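How a Sponsorship Deal Works

A sponsor is a company that pays to have its name linked with something people like. It could be a sports team, a race, a music show or a school fair. The payment can be money or goods, such as shirts and water bottles.

Sponsorship is a kind of advertising, but it differs from a regular ad. A regular ad fills a space for a set time. A sponsor's name stays with the team or event wherever it goes - on the uniforms, on the tickets, on the sign behind the goal.

Suppose a juice maker called Prida wants more families to know its name. A youth running club called Viswood needs new shirts. The club has 124 runners. Prida agrees to pay for the shirts, and the club agrees to print the Prida name on the back of each one. Both sides write this down in a contract. A contract is a set of promises that each side must keep.

The contract has to answer several questions. How big is the name? How long does the deal last? Can another juice maker sponsor the club too? Most sponsors say no to the last one. The rule that keeps rivals out is called exclusivity.

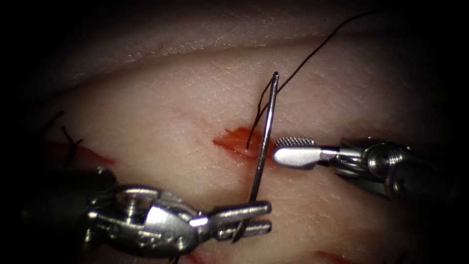 Before signing, Prida needs to know who will see the shirts. The group of people a company wants to reach is called its target audience. If Prida wants to reach parents, a running club is a sensible choice, as parents come to the races. If it wants to reach truck drivers, the money is better spent elsewhere.

After the races, Prida checks the results. Zoila Paucar, who plans sponsorships for the company, sends a short survey to 400 families who live near the race course. One question asks them to name any juice brand they can think of. Suppose 169 of them write down Prida. The same survey was sent before the deal began, and at that time only 49 of 400 families did. The number has gone up.

A higher number does not prove that the shirts did the work. Prida may have put its juice in a new store in the same month, or run an ad on the radio. People who study advertising try to separate these causes. One way is to send the survey to a second town that has no sponsored club and compare the two.

Words to know

Sponsor: a company or person that pays to be linked with a team or event.
Exclusivity: a promise not to make the same deal with a rival.
Target audience: the people a message is meant for.
Brand awareness: how many people know a company's name.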